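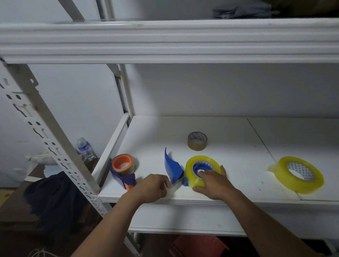 A fita transparente no suporte azul, na estante branca do quarto pequeno.

Faz três semanas que eu vivo no meio de fita adesiva. Quem lê este blogue há mais tempo sabe que a minha mudança já foi anunciada duas vezes e duas vezes adiada. Agora tem data, é em julho, e por isso comecei a embalar com calma, um pouco cada noite, depois do jantar. Aprendi o português já adulto e muitas palavras entraram na minha cabeça só quando precisei delas. Este mês entraram "estilete", "plástico-bolha", "fita de empacotamento" e uma de que gosto muito, "tralha".

Quero escrever sobre a fita. Sei que é um assunto pequeno, mas passei tanto tempo com ela nas mãos que já tenho opiniões.

Quando cheguei a este apartamento, trouxe tudo em malas e em sacos. Não havia móveis, não havia louça. Para sair é diferente. Tenho livros, tenho panelas, tenho um candeeiro que pesa mais do que devia, e tenho sobretudo muitas coisas de que eu não me lembrava. Encomendei à Masunis 24 caixas de cartão, do tamanho médio, e na primeira noite pensei que eram caixas demais. Na segunda semana encomendei outras 24. Agora são 48 e eu durmo ao lado de uma parede delas, ainda dobradas, encostadas ao armário.

A estante branca de metal foi o primeiro móvel que esvaziei. É daquelas com perfis cheios de furos, que se montam à altura que se quer. Comprei-a para guardar ferramentas e acabou por guardar tudo. Limpei uma prateleira e decidi que aquela seria a prateleira da fita. Antes disso, eu perdia a fita pelo menos uma vez por noite: ficava debaixo do papel, dentro de uma caixa que eu já tinha fechado, uma vez até dentro do frigorífico, porque fui buscar água e levei-a comigo. Agora a regra da casa é simples: a fita sai da prateleira, fecha a caixa e volta para a prateleira.

A altura também ajuda. Eu trabalhava no chão, de joelhos, e as minhas costas queixavam-se. Na prateleira posso preparar o suporte de pé, com as duas mãos, e vejo bem por onde passa a ponta.

Vamos então aos suportes. Tenho dois, um azul e outro com o cabo azul e laranja. O azul ficou com a fita transparente, que tem um tom amarelado, e o outro ficou com a castanha. Durante alguns dias troquei as fitas de um para o outro, conforme a caixa, e isso foi um erro de principiante. Cada troca custava-me um minuto e um pedaço de fita colado ao dedo. Quando aceitei que cada suporte tinha a sua fita, o trabalho andou melhor.

O primeiro suporte que comprei já não está cá. Era um Ginik, muito barato, e durou quatro caixas. A lâmina dobrou e a fita passou a rasgar em diagonal, com uma língua comprida que ficava colada à caixa seguinte. Não quero falar mal de uma marca por causa de uma só peça, talvez tenha tido azar. Mas não comprei outro.

Colocar o rolo no suporte parece coisa de criança e eu coloquei-o ao contrário três vezes. Vou escrever como faço hoje, para mim mesmo daqui a uns anos, quando houver outra mudança e eu já tiver esquecido tudo.

Primeiro ponho o rolo na mesa e procuro a ponta com a unha. Se não a encontro, rodo o rolo devagar contra a luz do candeeiro e passo a unha atravessada, até sentir o degrau. Depois solto um palmo de fita, às vezes mais. Dobro a pontinha sobre ela mesma, com a largura de um dedo, para ter onde pegar sem colar.

Depois encaixo o rolo no eixo e verifico para que lado fica a cola. No meu suporte, a cola tem de sair virada para a caixa no momento em que encosto a ponta ao cartão. Parece evidente quando se escreve. À noite, com sono, não é nada evidente, e eu tenho um truque pouco elegante: finjo que fecho uma caixa no ar, sem encostar a nada, e olho.

Por fim passo a fita até à zona do corte, seguro o rolo com uma mão para ele não andar sozinho e com a outra puxo a ponta até ficar esticada. Se a fita fica frouxa, ela volta para trás e cola-se ao rolo outra vez, e é preciso recomeçar com a unha. Cuidado com os dentes. Já tenho um corte pequeno no polegar esquerdo e não foi do estilete, foi da fita.

Sobre as duas cores. A castanha é mais silenciosa, ou pelo menos a minha é. A transparente faz um barulho terrível, um grito, e por respeito aos vizinhos só a uso até às dez. A castanha cola melhor ao cartão grosso e nota-se logo se a caixa está bem fechada. A transparente deixa ler o que está escrito por baixo, e isso é útil para as etiquetas. Eu escrevo com marcador diretamente no cartão e depois passo uma tira de transparente por cima. Fiz isto depois de ter arrumado uma caixa ainda com a tinta fresca e de ter ficado com "COZINHA" escrito ao contrário na manga da camisa.

Comprei os rolos em sítios diferentes e isso também me ensinou alguma coisa. Os melhores vieram de uma drogaria antiga no fim da minha rua. Os piores vieram pelo correio, numa encomenda da Flurwood em que eu precisava de gastar um pouco mais para não pagar o transporte. Poupei no transporte e depois gastei o dobro da fita. Em português diz-se que o barato sai caro, e na minha língua temos um provérbio muito parecido, com um sapato.

Também tenho uma opinião sobre a quantidade. No início eu fechava cada caixa como se fosse atravessar o oceano: três tiras em baixo, três em cima, e ainda uma à volta. Agora faço assim: duas tiras em baixo, em cruz, para as caixas de livros; uma tira comprida em baixo para roupa e toalhas; em cima só uma, sempre, a descer um palmo para cada lado. As caixas de livros ficam meio cheias e completo com almofadas ou camisolas. Uma caixa cheia de livros não se levanta, arrasta-se, e quando se arrasta o fundo sofre.

Contei os livros, já agora. São 483. Não pensava que fossem tantos e não vou levar todos. Separei alguns para oferecer e outros para a biblioteca do bairro, e ainda estou a discutir comigo mesmo sobre os dicionários. Tenho quatro dicionários de português em papel e não abro nenhum há muito tempo, mas um deles tem notas minhas do primeiro ano, com erros tão bonitos que não consigo deitá-lo fora. Na letra S escrevi, ao lado de "saudade", a palavra "constipação" com um ponto de interrogação. Não sei o que me passou pela cabeça.

As caixas cheias são 14 até hoje. Estão no corredor, numeradas, e tenho um caderno onde escrevo o que vai dentro de cada uma. No começo escrevia com muito pormenor ("colher de pau, a pequena, com a queimadura"). Depois cansei-me e a caixa número nove diz apenas "coisas da gaveta". Imagino que em julho vou zangar-me com o homem que escreveu isso.

A parte mais difícil não é o peso. É a decisão. Um objeto que ficou cinco anos na prateleira sem incomodar passa, de repente, a pedir uma resposta: vens ou ficas? Um bule sem tampa. O cabo de um telefone que já não tenho. Uma vela que trouxe da feira de Myklebust, ainda no plástico, que cheira a pinheiro e que guardei para uma ocasião especial. Houve ocasiões especiais neste apartamento, várias, e nunca me lembrei da vela. Acendi-a na semana passada, enquanto dobrava toalhas. Cheira mais a sabão do que a pinheiro.

Algumas coisas práticas que aprendi, sem ordem nenhuma:

A fita não gosta de pó. Passem um pano seco no cartão antes, sobretudo se as caixas são usadas.

Ao fim da noite, dobrem a ponta. Mesmo que o rolo esteja no suporte, dobrem a ponta. O eu de amanhã agradece.

Não guardem todos os rolos de reserva numa caixa que vão fechar. Fiz isso com a caixa número seis e tive de a abrir outra vez.

Os copos viajam melhor de pé, embrulhados um a um em papel, do que deitados. Foi uma vizinha que me disse, e ela já mudou de casa mais vezes do que eu.

Deixem para o fim uma caixa aberta, com a chaleira, duas canecas, sabonete, uma toalha e a chave de fendas. Eu já escolhi a minha e escrevi nela "PRIMEIRA", em letras grandes, por todos os lados.

E as fotografias das ligações dos cabos, antes de desligar o que quer que seja. Esta dica recebi-a nos comentários do último texto e quero agradecer, porque salvou-me do computador, que tem mais cabos do que eu julgava possível.

Ainda me falta a cozinha quase toda e falta-me desmontar a própria estante, que será a última. Os parafusos vão para um saquinho e o saquinho vai ser colado a um dos perfis com fita castanha. Já tenho pena de a desmontar, agora que finalmente está arrumada.

Se alguém souber como tirar restos de cola de fita de um chão de madeira encerada sem estragar a cera, escreva-me, por favor. Experimentei azeite num canto e ficou uma mancha redonda, que neste momento está tapada pela caixa número onze.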